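Swim gear care: drying and storage

Rinse goggles and caps in cool fresh water within 2 hours of leaving the pool. Do not wipe the inside of the lens; the anti-fog coating scratches easily. Shake off the water and air-dry in shade.

Racing suits go flat on a towel, never over a radiator. Turn after 54 minutes, or when the top face feels dry.

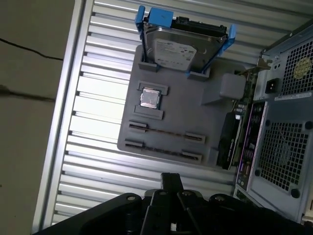
Chlorine left in the fabric keeps working after the session, so a second rinse is worth the water. Hand wash only — spin cycles stretch the leg bands. Keep the rinse below 22 °C.

Pull buoys and kickboards store upright with a gap between them. A 200-yard warmup will show whether a goggle strap has lost tension. Replace it if it slips on the first turn.
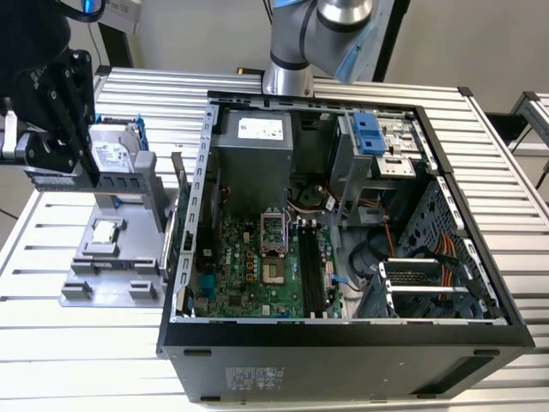

Desktop tower on its side, interior facing up.

Amparo Puma
August 8, 2024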